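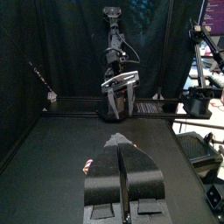 *Fingertips on the near arm, before I changed them. Look at the gray on the points.*

I keep reading that a two-arm bench cell is a "weekend setup." Garico says so on the box, and the reseller said it to me on the phone. It's January and I have been at this since the fall, so let me write down what the weekend consists of.

First, fingertips. The coating wears off at the points, where the two fingers meet, and once it's gone the grip gets slick. The manual gives a life of 49 days of normal use and never says what normal use is. I changed mine when a plastic cup started sliding out at the same height every time. One fastener down in the gap, a short hex key, and a lot of swearing, because the key hits the mounting block before it makes a full turn.

Then the jaw zero. You close the fingers all the way, tell the software they're closed, and open them again. Skip it and the gripper thinks it's holding something when it isn't. I skipped it. I lost an evening to a "grasp success" number that was pure fantasy, and I'd like that evening back.

Nuno Serrano told me to buy the Etwood tips, which cost three times as much. Maybe they're better. He has had his for less time than I've had mine, so I'm not sure what he thinks he knows.

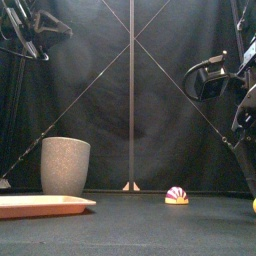 **Judite Barros**
*Bench technician, and the only person who writes on this blog*

The frame is the part I had the least faith in, and I still don't love it. The post at the back is held by two little brackets at the foot and by thin cables that cross behind it. A cable brace only does something if it's tight, and mine didn't stay tight. I now go over the fittings every 20 hours of running. Push the post with one finger at the top – if it rocks, find the soft cable and take it up a little, then do the one that opposes it. If you only do one side you pull the post over and then the calibration is off, and you'll blame the camera. I blamed the camera for most of a week.

Speaking of which, check the thick cable at the camera. It has to have enough slack to curl around when the wrist turns, but not so much that it hangs into the work. Bustos sells a clip for this. I tried it and took it off again. It held the cable so firmly that all the bending moved to the connector.

My test objects are a pot, an orange tray and the striped dome. The pot is there for the rim, which is thin and shows up bad fingertips right away. The dome is there because vendors never demo on anything that shape. After the new tips I ran 40 picks, with the pot and the dome taking turns. The pot was fine. The dome got away 3 times, always when the arm came in from the left, so either the zero has drifted again or that arm needs its base bolts checked.

Valter Torres thinks it's the bolts. I'm doing the zero first, it's quicker.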